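From: Olga Cantero
To: Dekcombe neighbors list
Subject: Re: [dekcombe] Candle evening on the green, who's doing what?

Hi all,

Amr Cherkaoui wrote:

> Olga, can you tell people what's settled for the evening and what isn't?
> I've had messages asking if there will be speeches, if children should
> come, and whether the road by the Stirwood bridge will be shut. Also my
> mother wants to know if she can bring her own chair. I said yes.
>
> Amr

Yes to the chair! Bring any chair you like, and a blanket too, because October on that green is no joke once the sun goes down.

OK, what's settled. We start at 6, on the grass by the bus shelter, and we'll be there rain or shine. There are two speakers, both from families who lost someone in the Lepik ferry sinking, and they've asked for no clapping, so please pass that on to anyone who isn't on this list. After them the names get read. I had wondered if that would feel too long for the little ones, but both families said children are very welcome and can run around at the back if they need to, so that's that as far as I'm concerned.

The road stays open. I called the county twice and the answer was the same both times — we're too small for a closure and we'd have needed to ask a month ago. So please park up at the Tarnix lot and walk down (it's five minutes, ten if you're chatting), and keep the shoulder by the bridge clear for anyone who can't manage the hill.

The book of messages is still at the library desk and I'd love to see more in it. A few people told me they don't know what to write when they never met anyone on the boat. Write your name and "thinking of you" and you're done, I promise it gets read. The fund stood at 638 dollars this morning, all of it going to the two families, and there'll be a tin on the night for cash.

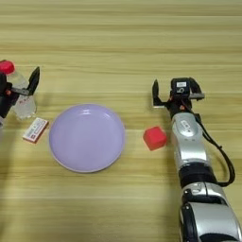
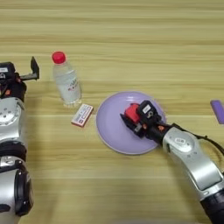
Now, food and drink afterward, in the school hall. We have soup covered and plenty of bread, but I'm short on anything sweet and on people to wash up. If you're bringing something, put it on your own plate with your name on tape underneath, since last time I ended up with a cupboard full of orphans. A plain round one like the lavender one in the first picture is perfect, nothing that will break your heart if it goes home with somebody else. And bring your own water, please, a bottle with a screw cap like the one in the second picture — the fountain in the hall is out again and open cups are a pain in a crowd.

Still not settled: who's reading the names. Amr has offered to do half, and I'd like a second voice for the rest. If you could do it, write to me off list and I'll send you the pages so you can practice. Some of the names are hard to say and the families have kindly offered to go over them by phone.

Amr, tell your mother I'll save her a spot near the front.

Olga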